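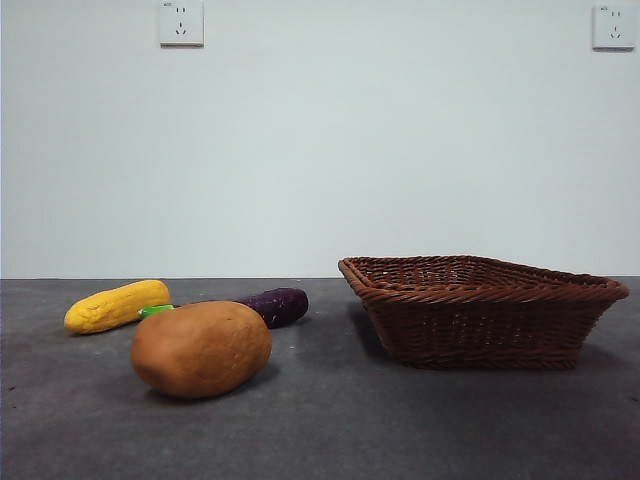

Drita Begović voudrait qu'on passe plus de temps à terre et moins à bord, et elle me l'a redit en octobre, au retour du voyage d'essai : les conférenciers parlent bien, écrit-elle, mais à Purkari les passagers n'ont eu que la matinée pour la forteresse et le village, et plusieurs seraient volontiers restés jusqu'au soir. Je commence par sa remarque parce qu'elle a changé la suite du programme, et que je la crois juste.

Rapport d'avancement, programme de voyages culturels fluviaux
Rédigé par Evie Bunting, à l'attention du fonds Macaraeg

Où nous en sommes

Le premier itinéraire est complet, escales comprises, et nous l'avons parcouru de bout en bout avec un groupe réduit. Quel plaisir de voir enfin sur l'eau ce qui n'était, dans mon rapport précédent, qu'une carte annotée ! Le bateau, le Vusik, se prête très bien à ce que nous voulons faire : un salon assez grand pour les conférences du soir, un pont arrière d'où l'on voit les deux rives, et un équipage qui connaît chaque ponton. Nous avons signé avec l'armateur pour la saison entière.

Quatre conférenciers ont donné leur accord. Deux sont archéologues, une autre travaille sur les textiles et le dernier est historien de la navigation (il a parlé des péages fluviaux pendant une heure et demie et personne n'a quitté la salle, moi comprise, alors que j'avais la liste des cabines à finir). Chacun accompagnera un tronçon et sera présent aux repas. Les passagers de l'essai ont beaucoup aimé cette formule, bien plus que les séances de questions organisées.

Les escales

L'étape de Purkari passera donc à une journée pleine. Le matin, visite de la forteresse par petits groupes ; l'après-midi, libre, ou promenade jusqu'aux anciens ateliers de potiers avec l'un des archéologues. Pour dégager ce temps, nous supprimons l'arrêt technique du lendemain, que le capitaine juge inutile si le plein d'eau est fait la veille. 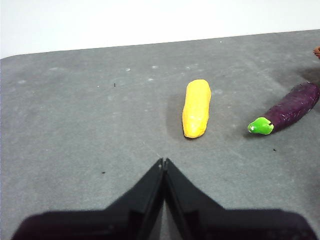
À Pustetti, le musée nous ouvrira ses réserves en dehors des heures de visite. La directrice hésitait, elle craignait la cohue dans des couloirs étroits, et nous avons convenu de deux passages successifs avec un guide du musée à chaque fois. J'ai vu les céramiques byzantines en préparant la visite et j'en parle encore à tout le monde. Il reste à régler le transfert depuis le quai : le car prévu est trop long pour la dernière rue, il faudra deux minibus ou finir à pied, ce qui est faisable par temps sec.

Inscriptions et budget

Le bateau offre 100 places et nous avons reçu plus de 100 demandes, avant même l'envoi de la brochure imprimée. J'ai ouvert une liste d'attente. Beaucoup de demandes viennent de gens qui voyagent seuls, et je souhaite revoir le supplément pour cabine individuelle, trop lourd à mon goût.

Sur la subvention, 4 000 euros restent disponibles. Je propose de les affecter au carnet de voyage remis à chaque passager : cartes, plans des sites, courtes lectures choisies par les conférenciers. La maquette est prête aux deux tiers. Les textes sur la forteresse sont arrivés, ceux du musée sont à la traduction, et il manque encore la chronologie générale, que j'écris moi-même le soir et qui s'allonge un peu trop.

Difficultés

Les horaires d'écluse ont été modifiés pendant l'essai et nous avons perdu une soirée de conférence. L'armateur nous transmettra désormais les avis dès leur publication. Autre souci, l'acoustique du salon : au fond, on entend mal quand les moteurs tournent. Nous louerons un second haut-parleur, et les conférences commenceront à 18 h 30, une fois le bateau à quai.

Prochaines étapes

Confirmer par écrit la journée à Purkari, réserver les minibus, fixer le supplément individuel avec l'armateur, envoyer le carnet à l'imprimeur. Drita reprend aussi les fiches d'escale pour y ajouter les temps de marche et le nombre de marches, demande revenue très souvent pendant l'essai. Il me faudrait votre accord sur les 4 000 euros avant le bon à tirer.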